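Trorthorpe Woodworking Board > Finishing > Maple board, oil or leave it alone?

dubey_bench
Posted 7:12 am

ok so quick one before work. maple board, mostly pale, but theres a band of curly stuff toward the lower third with a little dark knot in it. light scratches all over. want to refinish it. oil? poly? kids use it for blocks so it gets handled a lot
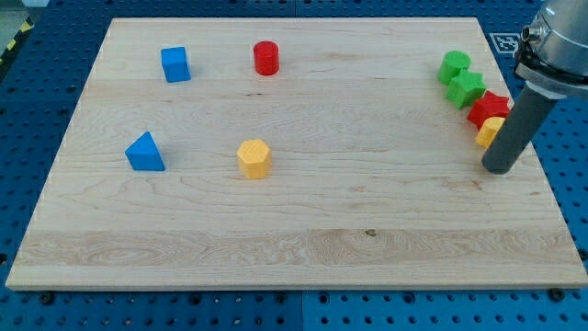
Lilibeth Layug
Posted 7:31 am

Depends how yellow you can stand it. Oil on maple always goes warmer and curly maple gets warmer faster. I did a tray with Vurkar hard oil in September and it was honey colored in a month. Pretty, but I wanted pale. If you want pale go water based and quit there.

sawdust_pete
Posted 7:40 am

disagree on water based. looks like plastic wrap over curl. you lose all the depth. whole point of curly maple is the shimmer when you tip it and oil is what gets you that

Lilibeth Layug
Posted 7:44 am

You lose SOME depth. Put a thin coat of blond dewaxed shellac under it and you get most of it back. I've done this on a lot of pieces.

sawdust_pete
Posted 7:52 am

so now its two products and a wait in between. guy said quick

dubey_bench
Posted 12:06 pm

lunch break. i dont mind two products. do mind it going orange. my mothers kitchen was all orange maple, never again

what grit do i stop at? have 120, 180 and 320 in the drawer

Aileen Aquino
Posted 12:20 pm

180 for anything that builds a film. 320 is only for between coats. If you sand bare maple too fine it gets shiny before you've put anything on, and stain won't take either (I know you're not staining, just saying).

Do NOT start at 120 on light scratches. You'll spend the evening getting the 120 marks back out. Go straight in with 180 by hand, with the grain, see what's left.

For the curly part use a scraper if you have one, very sharp, very light. Planes tear it. Ask me about the nightstand.

gluepot
Posted 12:33 pm

what happened to the nightstand

Aileen Aquino
Posted 12:41 pm

Tearout the size of rice across the whole top. Took it down so far the drawer didnt fit right after.

tallboy62
Posted 1:15 pm

Going to be the grump. Leave it alone. Light scratches on something kids use, they will be back by the weekend. Wipe it with mineral oil twice a year and go do something else. Took me 20 years to learn that. I have a bench top that was refinished four times and it looks the same as the one I never touched.

sawdust_pete
Posted 1:22 pm

mineral oil never dries tho. picks up every bit of grime

tallboy62
Posted 1:25 pm

Wipe off the extra. Mine's not grimy.

Lilibeth Layug
Posted 1:58 pm

Mineral oil is fine for a cutting board. For something that gets handled all day I'd want a real film. Also once you put it on, good luck getting shellac or water based to stick later without a lot of cleaning. So decide first.

And ask what's on it now! Did anyone ask that? Drop of water on the top, if it beads there's an old finish and you have to deal with that before anything.

dubey_bench
Posted 6:47 pm

water test done. beads on one end, soaks in on the other. so what does that mean

Aileen Aquino
Posted 6:55 pm

Worn finish. Sand till it all soaks in the same. Do both faces and the edges too or it can cup on you.

gluepot
Posted 7:03 pm

has anyone used the Getora water based? satin. its cheaper than what I usually get and the reviews are all over the place

Lilibeth Layug
Posted 7:10 pm

Once. Fine if you stir it forever. The flattener sits at the bottom like mud. Don't shake the can, you get bubbles.

sawdust_pete
Posted 7:14 pm

used it on stair treads, hated it. scuffed white in a week. oil guy till i die

dubey_bench
Posted 9:30 pm

ok going with 180, thin shellac, then water based satin. will do the back first in case i screw it up. how long between the shellac and the top coat? can says an hour, shop guy said overnight

Aileen Aquino
Posted 9:42 pm

Overnight. Scuff it with the 320, wipe off the dust, then top coat. Thin coats.

tallboy62
Posted 9:50 pm

or mineral oil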